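Home | About | Sessions | FAQ | Lending Shelf | Contact

Teaching a Robot by Hand: Your Questions Answered

Zirkus Open Workshop, Brundmont
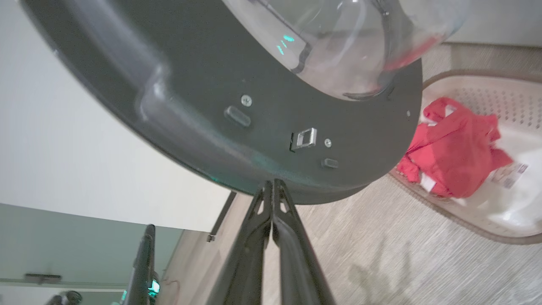

The wrist camera's view at the laundry station, with both fingertips close together and the basket on the right.

Welcome, and thank you for reading before you come along! We get a lot of the same questions by email, and we enjoy answering them, but it seemed kinder to put the answers in one place so you can go over them with a cup of coffee. If yours isn't covered, write to us. We added a few new ones in February after a very chatty run of sessions.

Do I need to know anything about programming?

No, not a thing. You will be showing the robot what to do by doing it, with your own hands on the controls, and the computer keeps a record of how the arm moved and what its cameras saw while you did it. If you have ever taught a child to tie a shoe by putting your hands over theirs, you already have a fair idea of how this feels. Some of our steadiest operators sew or play the piano and have never written a line of code.

What is the difference between hand guiding and remote control?

With hand guiding, you stand next to the arm, switch it to its soft mode and push it gently through the motion. It's lovely for short, simple moves, such as reaching over and coming back. With remote control (you may hear us say "teleop"), you sit at the desk and move a smaller lead arm, and the big one copies you. Most people begin with hand guiding for half an hour or so and then move over to the desk. We do nearly all of the laundry work by remote control, as your own arms would otherwise keep wandering into the cameras.

Which tasks can I choose from?

The list changes, but at the moment we have laundry, table clearing and drawer opening. Laundry is the favorite. You pick up a garment, lift it clear of the basket, carry it across and let go, and then you do it again with the garment lying some other way. It sounds dull when I write it down, and yet people stay past closing time for it!

How many times do I have to repeat the same thing?

More than you would like, I'm afraid. We ask for 30 good tries at one task before you switch to another, and you can spread those over as many visits as you please. The laundry set stands at 411 tries so far, all of them from visitors and members, and we would be very glad to see it grow.

Should I do it exactly the same way each time?

Please don't! Keep your general approach the same – if you grab a shirt by the nearest fold, go on grabbing shirts by the nearest fold – but let the starting position change. Move the basket a little. Drop the clothes in differently. A robot that has only ever seen one arrangement gets badly confused by a second one, and we learned that the slow way with our first drawer set, which had to be recorded all over again.

What am I looking at on the screens?

There are two pictures at the desk. One comes from a camera on a stand and shows the whole station, and most beginners stare at that one. The other comes from the small camera at the wrist, and it takes some getting used to, because it travels with the hand. The two black fingers come up from the bottom of the picture, and the rest of the room tilts and slides as you turn. Things near the camera look enormous, so a rounded housing close overhead can fill half of the view while the laundry sits off to one side. Give yourself a few minutes of just moving slowly and watching. When you can bring the fingertips toward a sleeve using the wrist view alone, you're ready to record.

How hard do the fingers squeeze?

We keep the grip set to 38 on the desk slider, which is plenty for cotton and gentle enough for your own fingers if you want to try it (ask first, please). You're welcome to turn it down for thin fabrics. Please don't go above 70, where the fingers tend to bend around whatever they are holding and the recording shows a grip that is hard to repeat.

What happens if I drop something or bump into something?

Then you have dropped something, and it is no trouble at all. If you can pick it up again without leaving your seat, carry on and finish the try. A clean recovery is useful to us, and we mark those tries with an R so that they can be found later. If the arm touches anything solid, let go of the lead arm and it will stop where it is. Press the red button if you are in any doubt. You will never be scolded for pressing the red button.

One small thing about bumps: do look in both views before you lift. From the stand camera it can seem that you have all the room in the world over the station, and the wrist camera may tell you quite another story.

My movements are slow and shaky. Does that spoil the recording?

Slow is fine and we rather like it. Shaky is fine within reason, and it nearly always settles down after the first ten minutes. What causes us more work is long pauses in the middle of a try, when somebody stops to think with the arm hanging in the air. If you need to think, end the try, have your think, and start a new one. Resting your elbow on the foam block helps a great deal, and so does lowering the chair.

Can I bring my own laundry?

Yes, clean and dry, please! Colors that stand out against the basket are easiest to work with on screen, and soft, crumpled things are better teachers than stiff ones. Leave the tags on, too. Anything with hooks, long cords or loose beads should stay at home, as these catch in the openings in the fingers. We can't promise that your favorite sweater will go home without a pulled thread, so bring things you're relaxed about.

Will the robot be able to do it by itself afterward?

Sometimes, and sometimes not very well. Once a task has enough tries, we train on them overnight and run the result at the next open session, and anybody who contributed may come and watch. Drawer opening goes nicely these days. Laundry is harder because cloth never lies the same way twice, and you should expect to see it reach confidently for nothing at all now and then.

Is there an age limit?

Children from ten years old are welcome with a grown-up beside them. The lead arm is light, and younger visitors are often better at the wrist view than the rest of us.

When are you open, and do I need to book?

Open sessions are on Wednesday evenings, starting at 6:30. You don't need to book for hand guiding. For the desk you do, as there is only one seat, and a slot goes quickly once school lets out. We're in the Tedesco Building, ground floor, and the side door on the parking lot is the one to use.

Can I borrow the equipment to practice at home?

The lead arm and a practice program, yes. It's called Dadmont, it runs on an ordinary laptop, and it lets you move a simulated arm around a simulated table. Ask for it at the Lending Shelf. The big arm stays with us.

What should I wear?

Short or close-fitting sleeves, closed shoes, and hair tied back if it is long. The room is on the cool side in winter, so a vest is a good idea – it keeps you warm and leaves your forearms free.

Contact: use the form on the Contact page or leave a note at the front desk | © Zirkus Open Workshop, Brundmont | Back to top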